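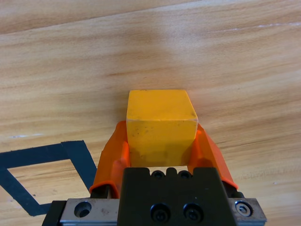
Everyone who has small kids gets the block lecture sooner or later. Mine came from my sister-in-law, who had been reading, and who informed me that plain wooden blocks build maths brains. I asked which maths. She said spatial. I said my two mostly use them to hit the dog's water bowl.

Still, I went and bought a set, secondhand, from the Saturday market at Garkport. The new ones in the toy shop in Flillton were $152, in a tin, with a booklet about "open-ended play", and I'm sorry, but if it needs a booklet it isn't open-ended. The market lot was 80 blocks in a pillowcase and the bloke wanted $6 for it.

I'd call that a fair price for old paint and splinters, except I haven't found a splinter yet. The yellow ones have had the hardest life, or maybe yellow just shows it more. You get little dark specks and smudges on the faces, and a pale line along an edge where the colour has rubbed. I tried the internet's favourite fix, bicarb and a damp cloth. It did nothing I could see. I tried a pencil eraser, which did slightly more than nothing and left crumbs all over the table.

Then there's the question of what the old paint is. I don't know and neither did the bloke. My youngest is past the chewing stage, mostly, but I bought a lead test kit anyway and I'm not sure I trust the kit either. It said no. I've read enough reviews of those kits to keep the blocks out of anyone's mouth regardless.

People keep telling me to sand them back and oil them. Siregar beeswax, apparently, or that Dirurlow stuff in the green bottle. You could spend 2 weekends on it and end up with beige blocks, and I have never met a child who wanted a beige block. Sanding old paint of unknown origin also seems a funny way to make something safer.

So they're staying yellow and scuffed. The table is the bigger worry. It's a nice honey-coloured wood and it already has one thin whitish scratch that I can see from the kettle, and I've got no idea which toy to blame.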